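Zorthorpe Kitchen Forum > Rice and Grains
Keeping rice next to the cooker – open box or closed box?

hy_kwok
September 26, 2026
Hello all. I moved to a smaller apartment in April and now everything for breakfast and dinner must live on one table. The rice cooker stands on the left, the rice is in a clear plastic box beside it, and the toaster is behind on the right. I scoop from the box directly into the pot. It is very convenient, but my aunt says that rice should never stay near a cooker because of the steam. Is she right?

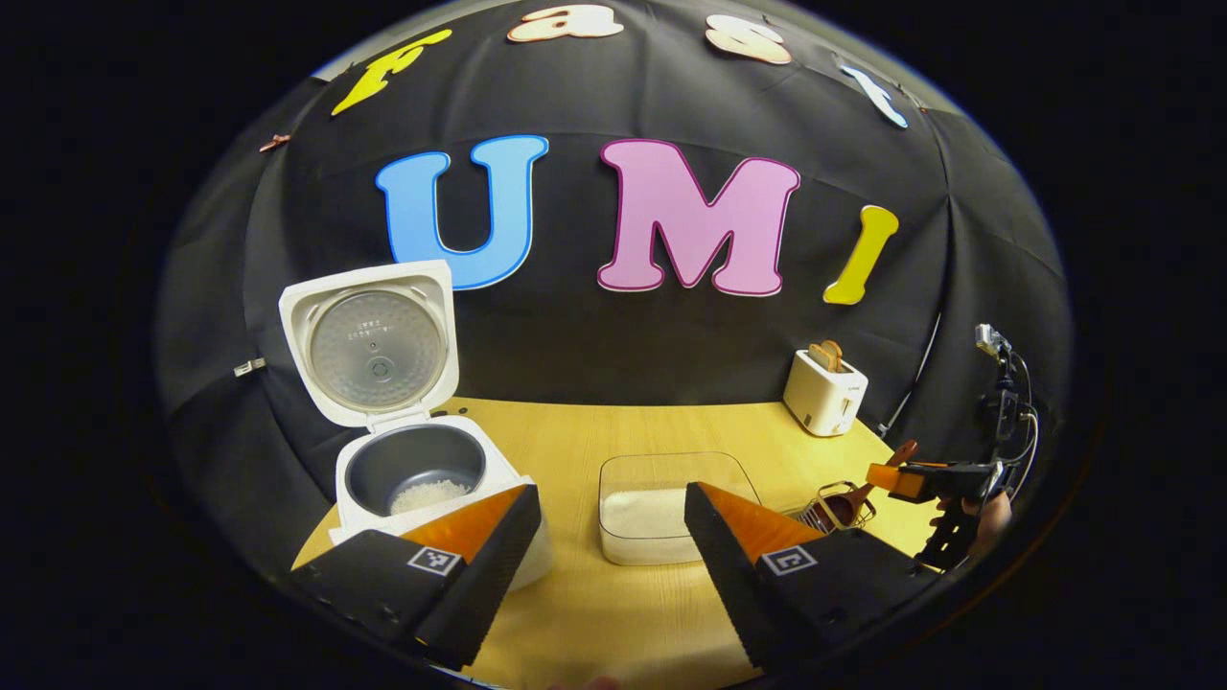
My table, with the rice box between the cooker and the toaster.

shufen_siu
Your aunt is right, I think. When the lid is open the steam has to go somewhere. I kept my rice like this for one summer and it got a smell. Now it stays in a closed tin in the cupboard.

Poojary40
I do not agree so much. If you finish the box in one week, nothing will happen to it. I have cooked this way for many years. The more important question is how much you put in. A small box filled often is better than a big sack left open.

hy_kwok
Thank you both. I fill it only with what I need for some days. The big bag is under the bed, please do not tell my aunt.

kuohua_y
May I ask why you measure into the pot and don't wash the rice in a bowl first? My manual says that washing in the inner pot can scratch the nonstick coating. A new pot cost me 1,380, so now I am careful.

hy_kwok
I wash it in the pot, yes, but only with my hand and never with a whisk. Maybe I should change this.

shufen_siu
With the hand is fine. Kuo-hua, your manual is very strict!

kuohua_y
It is strict, but I paid for the pot and you did not.

fungping
About the arrangement: I would exchange the toaster and the rice. Crumbs fly farther than one expects, and I have found them in my rice two times. Also please wipe the inside of the lid after every use – old starch collects near the valve.

Poojary40
Crumbs I accept. Steam I still do not accept.

hy_kwok
I will look for a cover for the box and move the toaster to the other end. Does anyone know if the Roltton boxes close tightly?

fungping
The small ones do. My large one never did.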